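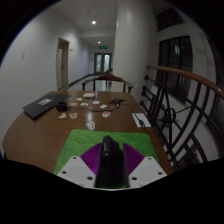

4. Setting up the Humix room humidity monitor

4.1 Choosing a position

1. Place the base unit on a level indoor surface, between 1 m and 1.5 m above the floor.
2. Keep the vents on the rear face at least 20 cm from any wall.
3. Do not place the unit above a radiator, in direct sunlight or next to an outside door.

Note: In a hallway, readings follow the temperature of the adjoining rooms. Leave internal doors as they are normally kept for the first day of use.

4.2 Fitting the batteries

1. Slide the cover on the underside towards the arrow and lift it off.
2. Insert two AA alkaline cells, matching the + and - marks.
3. Refit the cover. The display shows all segments for three seconds, then the firmware number.

Firmware 319 or later is required for the Pomare extractor link (section 6). Units with earlier firmware work as stand-alone monitors only.

Caution: Do not use rechargeable cells. Their lower voltage triggers the battery warning early and may stop the log.

4.3 Settling period

Leave the unit undisturbed for 23 minutes after fitting the batteries. The humidity figure flashes during this time and should not be relied on. Pressing any key restarts the period.

4.4 Setting the alarm levels

1. Hold SET until HI appears.
2. Use the up and down keys to choose the upper limit. The factory value is 65% and the highest permitted value is 84%.
3. Press SET once. LO appears.
4. Choose the lower limit in the same way. The factory value is 35%.
5. Press SET to store both values. If no key is pressed for 20 seconds, the unit returns to the main display and the changes are lost. 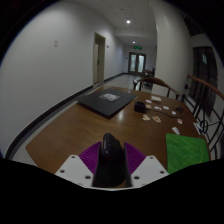
4.5 Copying the log to a computer

1. Install the Trasex reader program from the Norneck support page.
2. Connect the unit with the cable supplied. USB appears on the display.
3. Open Trasex and select File, then Import log.
4. Wait for the progress bar to close before unplugging the cable.

The log is stored as plain text, one line per reading. Importing does not erase it. To erase the log, hold SET and the down key together until CLR is shown.

Caution: Do not remove the batteries during an import. The USB connection does not power the sensor.

4.6 Cleaning

Wipe the case with a dry cloth. Do not use sprays, solvents or scented wipes near the vents. Vapour from these products can shift the sensor reading for several days. If the reading remains high after a week, carry out the salt test in section 8.

Revised April 3, 2023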